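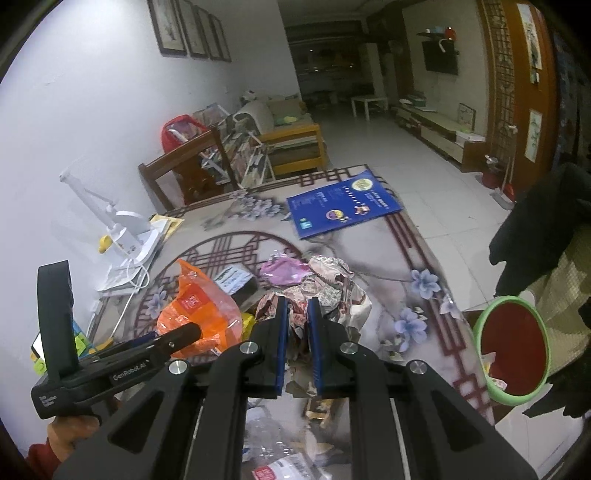
Ticket 158 – table cloth, print discoloring after wipe-down
Opened by: Ghada Nasrallah
Assigned to: Khalil Nassar
Product: Kurico table cloth, lattice and blossom print
Status: pending customer

Reported: gray smudges on the pale ground after newspaper and snack wrappers were left on the cloth overnight. Wiped with a damp sponge, smudges spread toward the maroon circle. Customer asks if the dye is running.

14:10 KN – Asked for a white cloth test on the maroon border. Cold water, press for 2 minutes, do not rub.

15:35 GN – Test done twice. No maroon on the white cloth. Gray came off near the middle of the table.

15:50 KN – Dye is stable. Residue is newsprint ink. Steps sent:
Clear all paper and packaging, shake the cloth outdoors.
Blot the gray areas with dish soap diluted 1 to 6.
Rinse from the back, air dry flat. No bleach, no dryer.

17:20 GN – Two areas clear. One faint mark left by a blossom on the right side.

17:30 KN – Repeat the blot on that mark only, up to 3 times. If it remains after drying, reply here and the ticket goes to Skaseo for replacement review – keep the receipt.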